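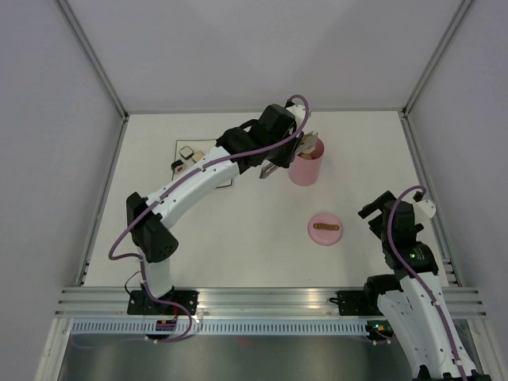
Aluminum extrusion is a way of making long metal parts with the same cross section from one end to the other. A heated billet is pushed through a shaped opening in a steel die, and what comes out is cut to length. The method is used for window frames, ladders, heat sinks, truck beds and the slotted or ribbed bars sold for building machine frames and workbenches. The last group is often called "profile," and much of what is written about it comes from the people who sell it. A typical use is a long ribbed length laid across the front of a table as a mounting rail, with slimmer posts standing in the corners where wall panels meet. Claims that such a structure is as good as a welded one should be read with care, as they seldom say what is being compared.

Process

The billet is heated until it is soft but still solid, then placed in a press and forced through the die by a ram. Hollow shapes need a die with a core held in place by small bridges. The metal splits around the bridges and joins again under pressure before it leaves the die. The seams left by this joining run the full length of the part. Sellers commonly describe them as being as strong as the surrounding metal. That can be true when the press is run well, but a buyer has no easy way to tell by looking.

After leaving the press the profile is cooled, stretched to straighten it, cut, and in many cases aged in an oven to bring up its strength. Stretching removes most of the bow and twist. It does not remove all of it, and the word "straight" in a catalog means straight within a stated tolerance, which is usually printed somewhere near the back.

Ribs, slots and surface

Ribs stiffen a profile without adding much weight, and they also hide die lines and small scratches. Catalogs tend to mention only the first of these. How much stiffness is gained depends on where the ribs are placed. Shallow ribs on a broad face do little against bending along the length, where the overall depth of the section matters far more.

Slotted profiles accept sliding nuts, so that parts can be attached at any point. The convenience is real. The holding force, however, comes from friction in most simple joints, and a joint that depends on friction can creep when it is shaken for long periods. Makers publish slip loads for their brackets, usually measured on new, clean parts tightened with a torque wrench. Few home workshops meet those conditions.

Most profile is anodized, which gives a thin, hard oxide layer. The layer resists wear and staining but does not conduct electricity, so a bolted frame cannot be assumed to be grounded throughout.

The Prodendale comparison

One often repeated figure in the hobby trade is that a bolted frame can be put up in a sixth of the time needed for a welded one. The figure goes back to a pamphlet issued by Waltis, a supplier of frame kits, and describes a comparison held at a workshop in Prodendale. The bolted frame took 3 hours and the welded frame 18. The pamphlet does not say whether cutting was included in both cases. Gunhild Hallgrímsson, who reviewed the pamphlet for a trade newsletter, noted that the kit parts had arrived already cut and drilled, while the welded frame was started from raw tube. She put the likely saving at well under half and called the published number "a delivery schedule with the delivery left out." Waltis kept the claim in later printings but moved it to a footnote.

Cost

Profile is more expensive by length than plain steel tube, and the brackets and nuts can cost as much as the bars. A small bench frame priced from the Morelli catalog came to 600 dollars, of which the bars made up less than half. Supporters answer that the parts can be taken apart and used again. This is so, but bars already cut short are useful only for something smaller, and no good survey exists of how often frames are really rebuilt.

Recycling

Aluminum scrap can be remelted with far less energy than is needed to make new metal from ore. The saving is well established. Less well established are the recycled content figures given for single products, which may count offcuts that never left the factory. A label that does not separate factory scrap from used scrap says little about what happened to old parts.

See also

Anodizing
Die (manufacturing)
Structural steel
T-slot nut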